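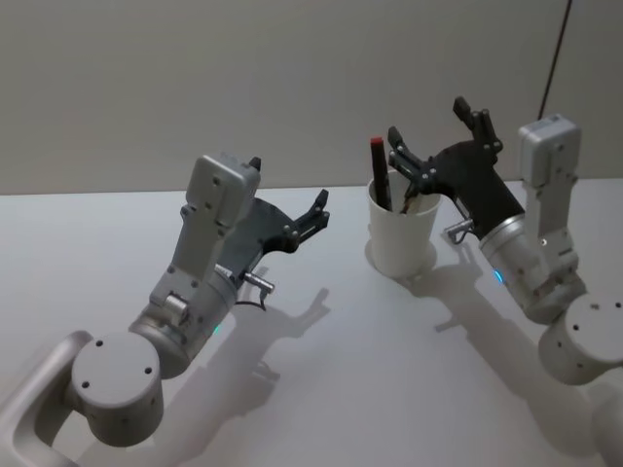
About Beltwood

Beltwood teaches handwriting to adults whose grocery lists have become a private code. We opened in August with 14 students and 5 good chairs.
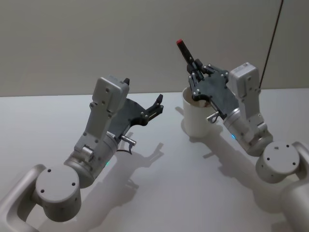

Birdie Holloway says she can now read her own checks, and so can the bank, a mixed blessing.

Classes run until 9 p.m. or the first cramp. 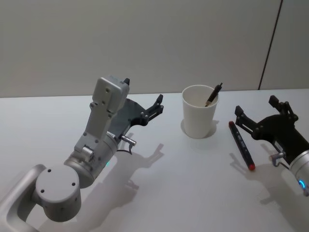 Cup, pen and marker on the table.

Tuition is $455, paper included. Cursive costs the same but hurts more.
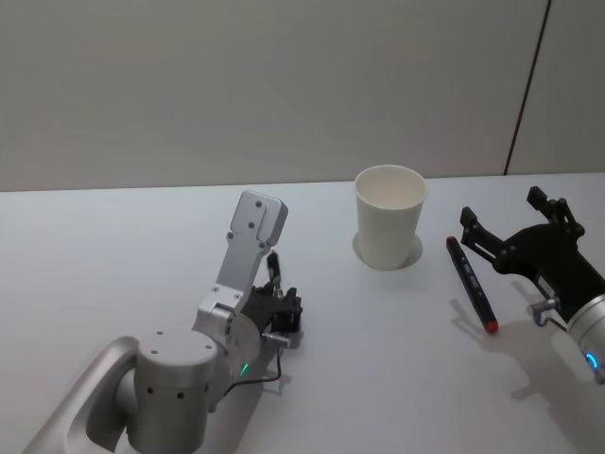

Contact

Write to Ruoxi Luo. Legibly, please.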